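Bench and Kitchen Tips: Living With a Two-Arm Rental

Notes from four weeks with the Huvel two-arm kit, the monthly plan from Rornham. Typed up fast, between other jobs. Some of this is a review and some is just what to do so you don't lose a Saturday's worth of patience on it. Marisol asked for the tips part, Delali asked for the prices. Both in here.

What you get

Two arms, two grippers, power bricks, a stop button, the Bilmont software on a stick. Table not included. Mat not included either, which I think is cheap of them. Plan is $400 a month, or $2,000 if you pay for the half year up front. Setup visit is free if you're in town. Ours was done by Oğuzhan Ateş, in and out before lunch, and he left us his cable ties. Good guy.

Get the mat down first

Before the bases get clamped, not after. We did it after. Had to unclamp both.

Go dark and matte. Shiny vinyl throws the lights back and the software starts seeing edges that aren't there. Ludmila tried a beach towel for one morning, don't. Bunches up under everything you set on it.

Leave a bit of bare table showing at the sides and front. Somewhere to put your own hands and your coffee. And tape the back corners underneath, double sided, 19 mm roll is fine.

Dish rack jobs

This is what we rented it for. Cups, spoons, stirrers, in and out of a rack. Things that helped:

Light wire rack, the plain coated kind. Heavy steel ones look like they'd be better because they stay put. But when a finger catches a heavy one something has to give and it's the gripper pad. A light one just slides. Put it back, carry on.

Set the rack at a slight angle to the table edge. Square on, the wrist has to twist a lot to get between the prongs. Took us a week to figure that out, it's in the manual on page 4, naturally.

Plastic cups only until you trust it. Tip them on their side with the mouth facing out and up, so there's a rim to go for. Straight upside down on the prongs is harder, the fingers slip off the curve.

Thin stuff like wooden sticks goes in diagonally, top end leaning toward whichever arm is doing the work. Flat on the bottom wires and you'll be there all day. Keep it to one side of the cup so the fingers have room to close.

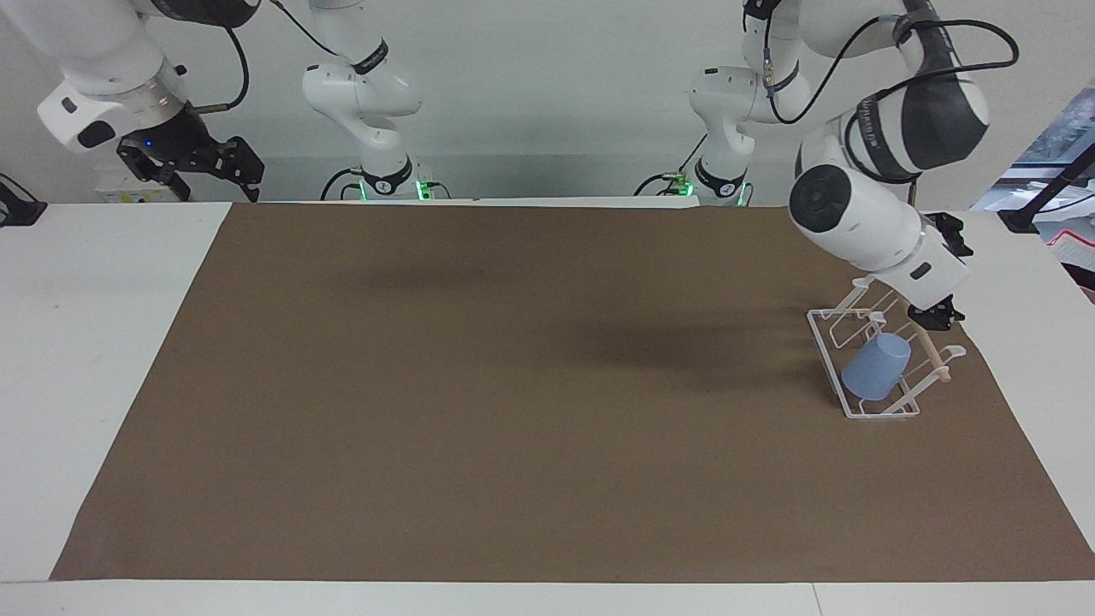
Cables

The loop from the upper arm down to the wrist needs slack. More than you think. Run the wrist through its full turn by hand with the power off and look at where it pulls tight. Then tie it there, loosely. Velcro better than zip ties, you will be redoing it.

Check them again after the first week. Ours had crept.

Gripper pads

Wipe with a damp cloth, end of the day. No dish soap, leaves a film and then nothing holds. Nesrin Aksoy uses rubbing alcohol on hers and says it's fine. Rental terms say not to. I'm sticking with water.

Spare pads come from Demirtaş, shipping was slow in May, order before you need them.

Speed

Leave it on the slow setting for anything in a rack. Fast is OK for open table work, moving a sponge from here to there. In the rack it saves you nothing, you spend it picking up cups off the floor.

Also, home both arms before you reach in. Every time. Stop button where your left hand can find it without looking, if your right handed.

What I didn't like

The app logs you out over lunch. Every day. The manual has two different numbers for the clamp torque and the help line gave me a third. Bases want a deep table, ours only just takes them with the mat in front, measure first. And no carry case, so if you plan on moving it betwen rooms save the foam.

Would I renew

Probably one more month. Cups are good now, wooden sticks are so-so, forks I haven't dared. At the half year price I'd want a second person here who likes fiddling with it as much as Ludmila does. For a small shop with a lot of light repeat stuff, worth asking for the setup visit at least. Ask for Oğuzhan and have the table cleared.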